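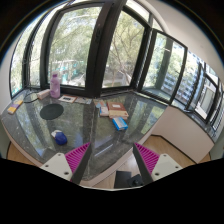

Storing Seeds Between Growing Seasons

Updated Aug 2, 2024

Skuscombe Seed Library asks all members to follow this procedure when holding cannabis seeds, feminized or regular, for a later season. It applies to adults in areas where home cultivation is permitted. Members should confirm local rules before ordering or exchanging seeds.

What You Will Need

Original breeder packs or small paper envelopes
A glass jar with a tight lid
One desiccant packet per jar
A permanent marker and labels

Procedure

Step 1. Sort the seeds. Set aside any that are cracked, crushed, or soft. Pale green seeds are often immature and should be kept apart from the main stock.

Step 2. Leave the seeds in the original pack if it is still sealed. Opened packs should be folded shut and placed inside a paper envelope. Do not mix varieties. Oda and Rosten seeds look very much alike once they are out of their packs.

Step 3. Label each envelope with the variety, the source, and the year received. Write on the envelope before the seeds go in, as a pen can crush the shells.

Step 4. Place the envelopes and the desiccant packet in the jar and close the lid firmly. Members using a Flimutix storage box may skip the jar but must still include the desiccant.

Step 5. Keep the container in a dark place with a steady temperature. A closet that stays below 70°F is suitable for seeds to be planted the next spring. For longer storage, use the back of a refrigerator, away from the door.

Taking Seeds Out of Cold Storage

Let the closed jar reach room temperature before opening it, so that moisture does not form on the seeds. Remove only what will be planted and return the rest promptly. Repeated warming and cooling shortens storage life.

Annual Check

Inspect stored seeds each November. Replace the desiccant and test a few seeds from any pack more than 4 years old. If fewer than 2 in 5 sprout, mark the pack as low viability. Such packs may not be offered for exchange.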